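Household Tips: Keeping Share Paperwork in Order

A small shareholding produces more paper than most households expect. When one company buys another, holders of the old shares may receive an offer document, a form of acceptance and, later, a new certificate. Keep all of these together, in one folder per company, filed under the current name with the former name written beneath it.

Contract notes go at the front. Each should show the date, the number of shares, the price and the dealing charge. A holding of 2,000 shares bought in 3 lots needs all 3 notes.
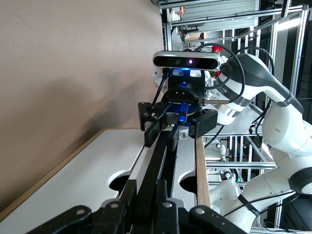

Mekdes Lemma

Dividend slips can be punched and filed by tax year. Ordinary staples are fine, but avoid rubber bands, which perish and mark the paper. Store certificates flat and unpunched in a plastic wallet, away from radiators and outside walls.

Copy the certificate numbers into a notebook kept in a different room. If a certificate is lost, write to the registrar and quote the number. Check the folder once a year; February is a quiet month for it.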